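**Gripper comparison, meeting in October, 14:00**

Present: Nuria Assefa (chair), Eldana Jemal (minutes)

**1. Simulation runs**

Eldana reported on the kitchen task. The Prevton gripper and the Grenis gripper were both tried on the same arm, with the same controller settings. Prevton has 854 finished runs and Grenis has 1,251. Nuria said the two numbers must be equal before we compare success rates - it was agreed to use the first 854 of each.

**2. Camera position**

We looked at one view from the kitchen scene and discussed how much the arm covers.

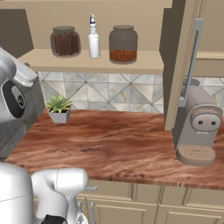 *Simulated kitchen: gripper in front of the lower cabinets, coffee machine under the open upper door.*

Nuria finds that the finger pads are too low in this view. She asked for a second camera, placed lower. Eldana prefers to first tilt the present one by 8 degrees, as a new camera means to change the controller input also.

Decision: tilt first, then look again.

**3. Handles and knobs**

The long bar handles and the small knobs will be scored separately. Hesen has not yet sent the new finger pads, so this point stays open.

**Actions**

- Eldana: tilt the camera, repeat 9 runs with each gripper
- Nuria: write to Hesen about the pads

Closed at 14:50.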